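Workham Forums > Automation > Can machines do household chores yet?

alipour_k (319 posts)
Members are asked to consider emptying a wastebasket. In my view this task is not ready for unattended machines.

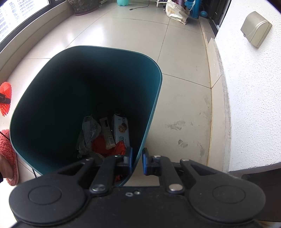
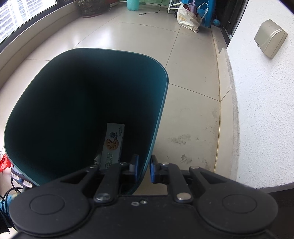 Both: teal bin, two-finger gripper at the rim, tiled floor.

Skida10
I respectfully disagree. A thin rim is a favorable grasp point, and the blue pads are on either side of the wall in both views.

alipour_k
The grasp is not in dispute. My concern is the lift, with cables on the same floor.

livthorpe_desk (2281 posts)
Our position remains that floors should be cleared first. Please post lift trials in the Handling section.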